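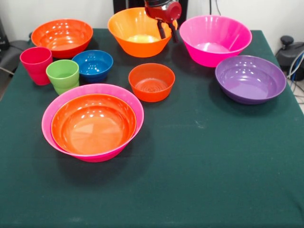 Plastic bowls and cups on a green cloth.

Plastic remembers curry. For orange stains, rub in a paste of bicarb and water, leave it 27 minutes (or one episode of whatever Davina Hepburn is watching) and rinse. Vinegar helps the smell. Bleach helps you buy new bowls.

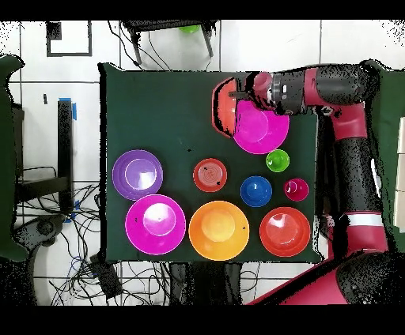
Storage and Stacking

Nest by size, biggest at the bottom, no more than five high. Stuck together? Cold water in the top one, warm water around the bottom one, then twist. Swearing is optional, though Tracey Ellwood recommends it.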